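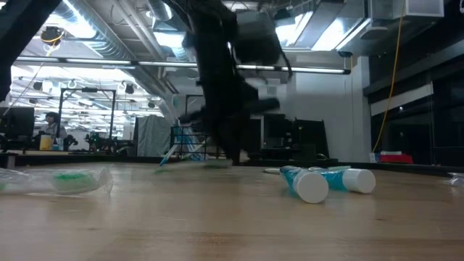 Packaging Choices for Toothpaste: A Survey of Student Households

Term project report, Annamalai Hall residents' course in consumer studies
Last updated: July 2026

1. Background

Toothpaste is bought by nearly every household, and most of it comes in a plastic squeeze tube. Older tubes were made from layers of plastic and metal foil pressed together, and these are hard to recycle. Newer ones are often made from a single type of plastic. Many towns still do not accept either kind in curbside bins.

Our project looked at how students use and throw away toothpaste tubes, and whether they would change to another kind of package. We picked the topic after a class unit on household waste in March.

2. Method

We wrote a questionnaire and left paper copies in the mailroom and laundry room of our building. We received 66 completed forms. The form had 7 questions on brand choice, price, how long a tube lasts, and what happens to it at the end.

We also asked six households to keep their used tubes until the end of the term. We cut these open, scraped out the paste that was left, and weighed it on a kitchen scale that reads to one gram.

3. Results

Price was the reason given most often for choosing a toothpaste. Flavor came second. Very few people mentioned the package at all, and most of those who did were complaining about caps that get clogged.

Most people put the empty tube in the trash. A smaller group put it in the recycling bin without checking if it was accepted. Our building's hauler, Eltuteck, does not take tubes of any kind, so these end up in the landfill too.

The amount of leftover paste varied a lot. Tubes with wide caps that stand upright had less left in them than tubes with small screw caps. People who rolled the tube from the bottom left the least.

We asked about two other products. Flelter sells toothpaste tablets in a glass jar, and Privon sells a refill pouch. Most people had not heard of either. Those who had tried tablets said the taste was fine but the price was too high.

4. Problems with the study

The forms were filled out by people who chose to do it, so they may care more about waste than other students. Six households is too few to say much about leftover paste. One set of tubes was thrown out by mistake before we could weigh it. A better study would use 1000 or more forms and include families with children.

5. Recommendations

The building should post a list of what Eltuteck accepts next to the bins. Stores could place refill pouches on the same shelf as regular tubes. We would also like to repeat the weighing with the same brand in every household.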